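The Nininley Spring

By the time the bus let us off at Nininley I had already decided the water was ordinary. Thirty-eight dollars a head, lunch included, and a brochure promising that a cup from the spring would let you hear the last thing your dead had meant to tell you. My sister had paid for both of us. She'd been odd since Mum's funeral and I had come along to keep her chequebook in her handbag.

The guide was a thin man called Cristóbal Lagos. He said the spring had been blessed in 193 separate languages, and I asked him to name nine.

"After lunch," he said.
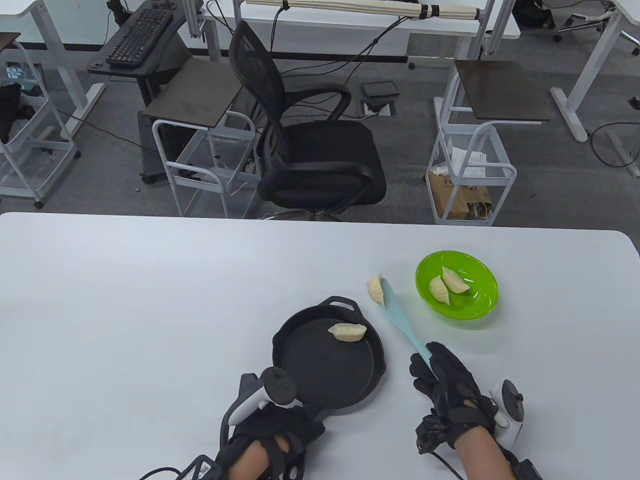

I don't trust a miracle that has a lunch break. Bev said I was being a pain, and that Mum would have been ashamed of me, and I said we could ask her at two o'clock and find out. The hall smelled of hot oil. Up at the white table a pale dumpling was riding on the end of a blue spatula with its mate still down in the black pan, and I remember thinking that was the only thing in Nininley I'd pay for. Bev wouldn't eat. She'd read somewhere you had to come to the water hungry.

A woman from Bielecka had sat down across from us. She had been three times already. I asked what she'd heard, the first time, and she said a cough. The second time it was her husband asking where the good torch was.

"And the third?"

"Same again. It's in the laundry. I keep telling him."

I pointed out that a man asking about a torch could be anybody's husband.

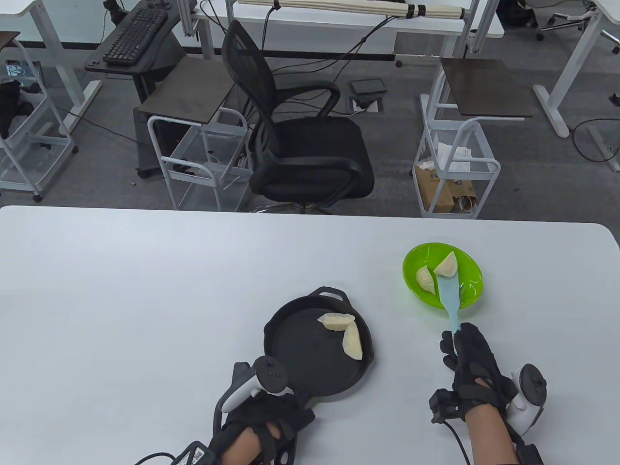
Capucine Langlois said well, of course it could, but how many of them would call it the good one, and did I want my bread roll or not.

I gave her the roll. Bev was looking at me in the way she used to when I'd worked out where the Christmas presents were hidden and was about to say so in front of the little ones. 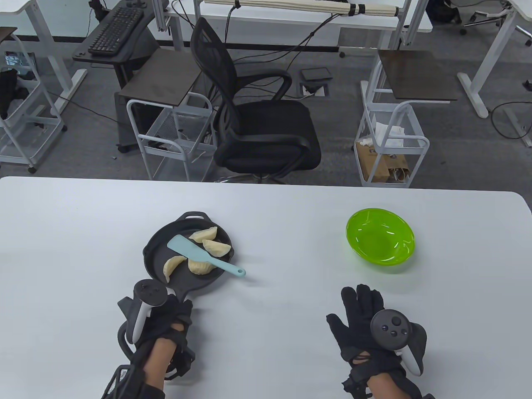 At ten to two Lagos came through ringing a handbell, and people got up and left their coats on the chairs. I hung back. There were four dumplings sitting in the skillet with the spatula laid across them, a bowl right beside it the green of a new tennis ball, and it seemed to me a sensible person would stay put with those and let the rest go and stand in the mud. Then Bev turned round at the door. She had her cup held in both hands, like a kid with a frog.

So I went. The spring came out of a pipe, and the pipe had a council tag on it. The water tasted of pipe. I stood there with my eyes open and heard a truck changing down on the hill.

"Anything?" Bev said.

"No. You?"

She tipped what was left into the grass. She said Mum wanted to know if I'd eaten.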